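Support Ticket: Sandwich Assembly Cell, Brusamville Site
Category: Grip and placement
Priority: Normal
Status: Open, awaiting parts
Raised by: Trunutside, Customer Operations
Assigned to: Mwakyusa Service Desk
Last updated: October 30, 2025

Summary of fault

The cell stopped during slice pick-up with the message "Grip not confirmed". The operator cleared the stop from the panel and restarted the cycle. The same message returned on the next order. The cell was then placed in manual mode and a ticket was raised.

Equipment concerned

Single-arm assembly cell with two-finger gripper, clear holders for upright ingredients and a white work surface. The control software is supplied by Oltulitz. No change to the software has been recorded since May.

Initial checks by site staff

The emergency stop circuit was tested and found to be in order. The finger pads were cleaned with the approved wipe and left to dry. The gripper was opened and closed at 100 per cent speed and again at 75 per cent speed, with no ingredient loaded. No fault was reported at either setting.

Checks with ingredients loaded

The service desk asked for the holders to be filled and for the arm to be moved by hand control, one step at a time.

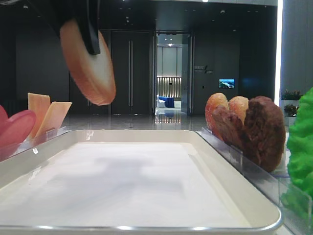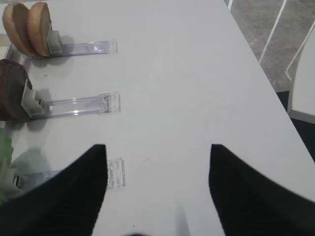 The stop could not be reproduced in manual mode. In automatic mode at full speed it returned on order 21 of the test run. The log shows that the finger position reading was outside the permitted band when the lift command was given. The desk considers that the closing position stored for round slices no longer suits the thickness now being supplied to the site.

Action taken

The stored closing position for round slices was adjusted by remote session. The settings for bread, patty and lettuce were not altered. Closing speed for all items was reduced to 75 per cent until further notice. Site staff were asked to confirm that each holder is pushed fully home before the first order of the day.

A second test run was completed after the adjustment without a stop. One warning for slow finger response was entered in the log. It did not interrupt the cycle, but it suggests wear in the finger drive, and a replacement drive belt has been ordered under the service agreement.

Instructions to site

The cell may be returned to normal use at the reduced speed. Staff should not change the closing position locally. If the message appears again, please leave the item in the gripper, select manual mode and record the order number before clearing the stop.

Next review

The ticket will remain open for 7 days after the belt has been fitted. Full closing speed will be restored by the service desk at that visit.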